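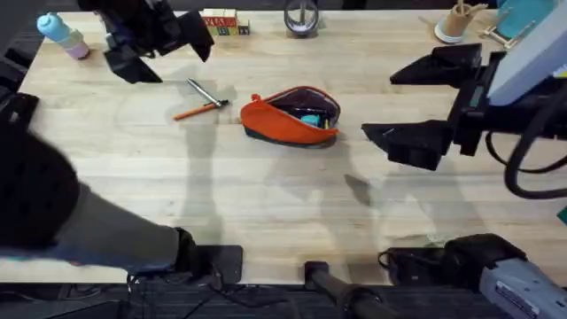 4.2 House rules for a shared two-arm bench

I'll admit I used to think of bench rules as the stuff you tape to the wall and forget. Then we started comparing runs between our two sites, Taltville and Vasteck, and I spent most of July trying to work out why the same task looked so different on paper. The arms were set up alike and so was the software. What differed was us! People at one site tidied the back of the table between runs, people at the other left it alone, and neither group had written a word about it in the log.

So Hagos Worku and I sat down and wrote what we now call the Gudeta rules (after the room we wrote them in, nothing grander). The first draft had 13 rules. Most of them boiled down to "write down what you changed," and I won't go through them all, but a few caused enough arguing to be worth some space.

The one we fought over longest concerns the shared middle. Two arms that can both reach the same object need an agreement about who goes first, and "whoever gets there" doesn't count as one. Under our rule the run sheet names a lead arm before power goes on. The other arm may hold, steady, or wait, but it doesn't start a grasp of its own until the lead has finished its step. Hagos wanted this enforced in the controller. I wanted it on paper first, so that we could change our minds cheaply, and paper won (for now).

Soft objects made this harder than I expected. A block has faces and you can say which arm gets which. A fabric pouch has a mouth, a zipper, and a body that moves when you touch it, so we had to write the rule in terms of ends: each arm is given an end, and the opening belongs to the lead.
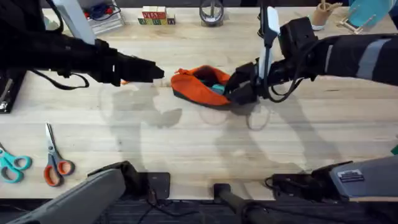

Figure 3. Both grippers at the orange pouch, the right one at its right end and the left one stopped short of the other. The mouth of the pouch is open.

The next rule covers everything that isn't part of the task. Cups, blocks, scissors, whatever lives on the table: it can stay, but it goes on the run sheet with its place, and sharp things get their own line. I know some labs clear the table completely, and I get the appeal. We decided against it, mostly because we want our results to hold up on a table that looks lived in.

Cables come next, and I have strong feelings about cables. Before each session one person moves both arms slowly through their full reach while a second person watches the loops at the wrists. If a loop catches on anything, we stop and reroute it, even if it's late and everyone wants to go home.

We kept these rules in place for 300 runs in the Skoridum set, and every run sheet is stored with its recording. Where a sheet was incomplete we marked the run and left it out of the comparison in the next section.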